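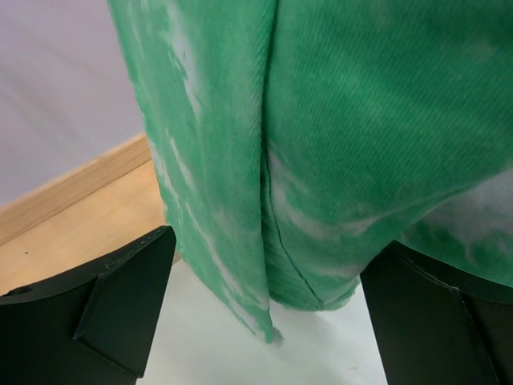
The reader from Avram wrote that the Office had no business closing the ferry register, and that she would go on signing it whether or not a clerk was there to receive her signature.

The Office of Crossings at Pamitz acknowledged her letter in February. It noted that the ferry to Turkano had been withdrawn, that the bridge was now the approved means of passage, and that the register held 1,345 pages, of which the last 19 remained blank. Persons wishing to record a crossing were advised to do so at the bridge, where no record was kept.

Her second letter arrived with the morning bag. She had enclosed a sheet of her own paper, ruled to match the register, on which she had entered her name, the hour and the state of the water. Under "Purpose of Crossing" she had written: To see whether the light is still on at Funilness.

The Office did not have a procedure for this. The regulations provided for lost pages, damaged pages and pages entered in the wrong ink, but each of these had first to be a page. The sheet was placed in a tray marked Pending -- the only tray with any room in it -- and a reply was drafted stating that the matter was under review.

By the end of the month the tray held 3 more sheets. Two were in her hand. The other was in pencil, unsigned, and gave its purpose as "the same".

The senior clerk took the register down from the upper shelf after the counter had closed. He read the entries for the last winter of the ferry, when the harbour had iced at the edges and the boat had gone over half empty. He found her name there on most evenings, always the late sailing, always returning by the first.

He pasted the sheets onto the blank pages in order of receipt, stamped each one, and initialled the stamps. Under "Remarks" he wrote that the light at Funilness had been observed from the Office window at 9:40 p.m., and was on.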